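Learning from Examples, Unit 3: Gathering Demonstrations by Hand
Notes by Leonie Pryor, Gondport

Last time we looked at what a policy learns from. Now for my favourite part of the course: making the data yourselves! Everything the Narow model knows about picking things up comes from people holding a gripper and doing the job, again and again, in ordinary rooms. Our shared set stands at 2144 demonstrations, and I would love to see it grow by August.

What makes a good set

Variety beats polish. A bedroom is as good as a lab bench, and often better — soft, creased surfaces make objects sit at odd heights and angles, and the model needs to meet that early on. Mix things that look alike with things that don't (oranges next to pomegranates are lovely for this, with a dark plum or two thrown in). Leave everyday belongings lying about.

Each pair should aim for 40 demonstrations per layout, then move everything and start again.

Working in pairs

1. Agree who reaches for what before you begin. Say it out loud.

2. Come in with the fingers open and go slowly for the last few centimetres. With two grippers over the same spread, keep to your own side and let your partner finish a pinch before you cross over.
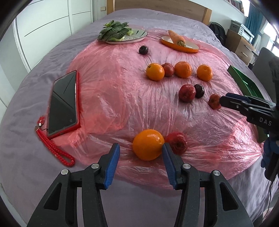 3. Log the attempt straight away, good or bad. Missed grasps are welcome — mark them "miss" and keep them in. We'll sort them together in Unit 4.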